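The Pultdale Robot Letter
Thursday, December 16, 2021
Print this item | E-mail this item

Write the rule before you run the robot

I promised a few of you I'd get around to our house rules for simulated tests, and then the year got away from me, so let's squeeze them in before the break! They're not fancy. We wrote them on one page in July after a pretty embarrassing week at Fomby, when two of us ran what we thought was the same tidy-up test and came back with scores that had nothing to do with each other. I had 96 good runs out of 300 and Domingo Zúñiga had nearly all of his. Same arm, same room, same task name. It took us most of an afternoon (and a lot of coffee) to figure out that he was calling it a success when the gripper closed on the object, and I was waiting for the object to be let go in the right place.

So rule one is that "done" gets written down in a full sentence before anybody presses start. Where does the object end up, how long does it have to stay there, and is the arm allowed to be touching it? If you can't finish the sentence, you're not ready to run.

Rule two is about starting positions. You pick your random seeds first, you save the list, and you report every one of them. No quietly dropping the run where something spawned halfway inside a cushion. Mark it as a bad start, keep it in the table, and let the reader decide. I know how tempting it is, believe me, I've done it.

Rule three, and the one I get the most mail about, covers soft furniture. Our Medina set has a living room group, and the blue sofa with the striped pillow is the one I use most. A sofa seat in a simulator usually behaves like a hard box unless somebody has gone to real trouble, and a pillow may not squash at all.
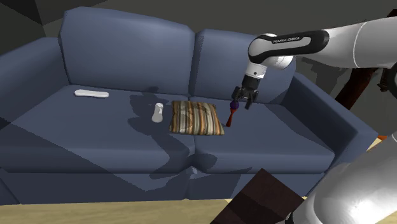 Please say so in your write-up! One line is plenty: "cushions are rigid, pillow is rigid, friction set to such and such." Without it, people at Dritodska or anywhere else will read your number and figure it carries over to a couch in somebody's den, and it very well may not.

The last one is speed limits. Set the arm's joint and force limits to what you'd allow on a real one with a person in the room, even though there's no person to hurt. We let that slide for a while and ended up with 855 runs I wouldn't show my mother, all of them using moves we'd never allow in the lab. They're still on the drive, and I'm rerunning them over the break with the limits on. If your group has its own page of rules, send it over, I'd love to compare.

4 comments | 96 shares

Recent items
Naming your log files so you can find them again
What we put on the emergency stop checklist
Reader mail: how many seeds is enough?
Notes from the Medina set update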